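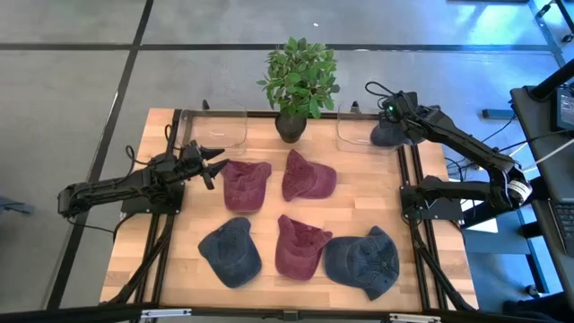
Second day at Justthorpe, December

I slept badly and I took the early train, so I will write in pieces during the day and not wait for the evening, when I forget the half of it.

Morning, before the demonstration

The hall is warmer than yesterday. Benedita Rocha had already switched on the Pratus when I came in, and she gave me coffee from her own flask, because the machine in the corridor takes only a card that visitors do not have. She is the application engineer of Hájek for our region, and she has a good way of explaining. If I ask a stupid question, she answers it as a normal question.

What we have to decide is simple to say. The shop gets back caps from customers, all models together in one sack, and two people at our returns table separate them by color, look at them and put them in the right bins. Last month it was 3,282 caps. My boss wants to know if the Pratus kit can take a part of this work. I want to know too, but I also want to know who will stand beside it when it stops.

The kit is two arms on base plates, the rails, the grippers, the cables and a license of Trallelance, which is the program where you teach the movements. The table is not part of the kit. I wrote this down yesterday and I write it again, because in the offer it looks as if the table belongs to it. Ours at home is steel and a little higher. Benedita says that steel is fine, but the height has to be entered again, and this takes one afternoon.

I brought our own caps, the red and the blue from the washed cotton line. I was afraid they would use something stiff and new, where every robot looks clever. A washed cap falls a different way each time. It lies on its side, it folds in the middle, the strap goes under. If a gripper can take this cap, it can take all of ours.

First runs

The teaching is by hand. One takes a pair of handles, small copies of the arms, moves them, and the big arms follow. Trallelance saves the movement together with what the cameras see. After enough repetitions it tries alone. I had expected more menus. There is one screen with a red button and a list, and the list gets longer.

I did my own repetitions for an hour. My first ones were terrible! I closed the gripper too early and pushed the cap along the table like a broom. Benedita told me to come from above and to look at the crown, not at the brim. The brim is the part that invites your eye, but it is stiff, and when the fingers meet it from the wrong side the whole cap turns around. After that I was better. My left hand stayed slower than my right, as in everything I do.

What I noticed for the report:

The two bins are placed far at the back of the table, left and right of the plant. I asked for this distance because at our place the bins are also not near the hand. The right arm reaches its bin without problem, but it has to fold its elbow a lot, and I would not want a person on that side.

Clear plastic bins were no trouble. I had asked specially, as our old counting scale with the light beam did not like them at all.

The plant between the bins was my idea also. I wanted something in the way that is not a clean box, with leaves. Benedita laughed, but she left it there.

Red caps on the left, blue on the right. In the first hour the program put one red cap to the blue ones, and then never again until lunch. She could not tell me why. I liked that she said so.

Lunch

Soup with too much pepper, and bread. We talked about Lisbon, where her sister lives, and about trains. I asked her directly what the customers complain about. She thought for a moment and named the cables. The loops at the wrist must have room, and people tie them too tightly because they want it to look tidy, and then something breaks in the connector. I have written this in capital letters on the first page of my notebook, because I know exactly who in our workshop would tie them.

She told me also that the price of the service contract will change in the spring. At the moment it is 610 per quarter, and two visits are included. I asked if a visit by video counts as a visit. It does. I do not love this – I would like to have a person who comes and puts a hand on the machine. I will ask for one of each.

Afternoon runs

After lunch I asked to start with the caps thrown more carelessly, and I threw them myself so that there would be no discussion. I went down with my chin nearly to the table to see how the fingers enter under the fabric. From there a cap is like a small cave, all black inside, and I understood better why the program needs more than one view. It was a nice quarter of an hour, I must say. I forgot that I was there for work.

The right arm takes the blue ones high on the cap, by the upper part, so it hangs with the brim down. For our purpose that is good. The person who does the quality look could see the brim edge at this moment, where most of the wear is, if there was a lamp. The left arm meanwhile waits open over the table. I asked if it can work at the same time. It can, but the movements must be taught together, and I had taught them one after the other. So this is my fault and not the machine's, and I want to write it correctly in the report.

In the whole afternoon series it did 379 picks alone, according to the list in Trallelance, and 22 of them I marked as bad. Bad for me means the cap fell, or it went into the wrong bin, or I had to touch something. Benedita would mark fewer, she does not count a cap which falls and is picked again. I told her that in our place somebody has to watch this falling, so for me it counts. We did not quarrel, she only wrote both numbers.

It is slower than Irena and her colleague. Much slower. But at five in the afternoon it was as slow as at ten in the morning, and I was certainly not the same as at ten.

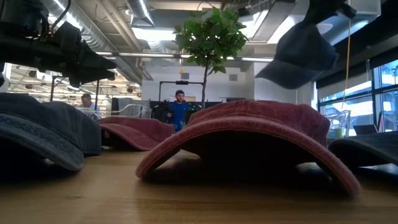

Evening, hotel

My back hurts from the bending. I have spread the papers on the bed, because the desk is too small for the offer and the notebook together.

What I will write to the boss tomorrow, in short. The Pratus can take our washed caps. It can separate red from blue. I do not know if it can separate the two blues we sell, which are so close that I confuse them myself under the light in the hall, and we have not tested it. I should have brought both. I have asked Benedita if I can send a parcel and she agreed, without cost, if we pay the postage.

The offer as it stands has three things I want changed. The mounting for a steel table should be inside the price. The training should be for two of our people and not one – if that one is ill, we own a very expensive coat rack. And Trallelance should save our recordings on our own computer too, not only at Hájek. She believes that the last one is possible, but she has to ask, and I believe her that she does not know.

I am more for it than yesterday. Yesterday I saw a demonstration, and today I did the work with my own hands and saw where it is difficult. I would rent it for three months before buying. There is a rental paper in the folder, on the last page, in small letters. Nobody had mentioned it and I found it only now, under the leaflet about grippers.

I must talk with Irena before the report goes out. She will hear that there was a robot, and I want that she hears it from me, and also that I would like her to be one of the two who go to the training. She has better hands than me. I saw today how much the hands matter when you teach this thing.

Tomorrow the train is at half past nine. Do not forget the charger in the bathroom, and give back the visitor badge, which is still in my coat.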